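HOME & TABLE | Small Spaces

Where Do the Chopsticks Go?
By Janelle Tiongson
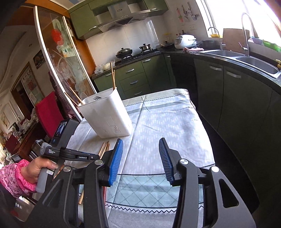
Everybody's got the drawer. Mine in Fallport had 10 pairs, none matching, plus a rice paddle jammed so far back the thing wouldn't open. So, a holder. On the table, next to the cloth napkins. Done.

Plain white plastic is fine. Slots matter more than looks, air has to get in or the tips go gray. Wood especially. Stand them up damp and you'll smell it by March.

Jomar Soriano runs the kitchen shop on Bautista Street, sells mostly bamboo ones. "People buy the pretty crock with no holes," he says. "Then they come back." His own is plastic. Cracked, too.

Tablecloth: pale, patterned border, washable. Creases? Leave them. I used to iron, I had more time then.

Sort by lenght if you must. I pull three, put one back, go eat.

We use cookies to improve your visit. Manage settings

COMMENTS (3)

ultonach_gal: what about the lacquered ones, do they go moldy to

Carnadora Mom: 52 takeout pairs in my drawer. Counted. Help

dee: Run the holder thru the dishwasher, top rack. Mine warped on the bottom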